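Chapter 4
When the Grip Lets Go

Before we get to any formulas for friction and squeeze force, I want to tell you about the worst month I ever had in a lab. It was April, I was the new hire at Szewczyk, and I dropped things. Well, the gripper dropped things, but my name was on the test sheet, so it felt like me!

We were building a small gripper called the Nurna. Two arms, two pads, one motor. It picked up plastic tubs of sample powder and moved them across a table, all day long, and it was supposed to do 3,000 picks between services. In the first weeks it was lovely. Then one afternoon a tub slid out halfway across, hit the edge of the table, and left powder in places I was still finding in summer. The next day it happened again. I did what most beginners do (you will too, don't feel bad) and turned up the motor. The drops stopped for a while. Then they came back, worse than before.

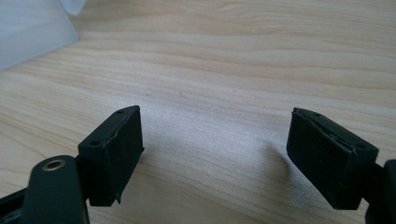
4.1 A Drop Is a Clue
by Yae Hoshino

Look at the pads before you look at the code. I'd put that on the wall of every robot lab if they'd let me. With the gripper open over the bare table, a worn pad gives itself away: a thin, ragged whitish line along the top edge where the black outer layer meets the block, and on the left one a little flap curling away at the bottom corner. Gray smudges too. I had walked past marks like those for days because I was busy reading motor logs.

My boss, Tomomi Aoki, wasn't busy reading motor logs. She ran a fingernail along the edge of our pad (power off, key in her pocket, and please copy her on both) and the covering moved. Once a layer can shift on its block, the tub can be gripped just fine and still go sliding, taking the layer along for the ride. More squeeze only peels it faster. So my clever fix had been feeding the fault the whole time.

We changed the pads, turned the motor back down, and started checking the edges every 50 picks until we trusted them again. I still have one of the old pads in my desk drawer.

In this chapter you'll work out how hard a gripper has to squeeze, what happens when the surface between pad and part gives way, and how to write an inspection plan that catches it early. Keep your notes on shear from Chapter 2 handy, as we'll need them on the very next page.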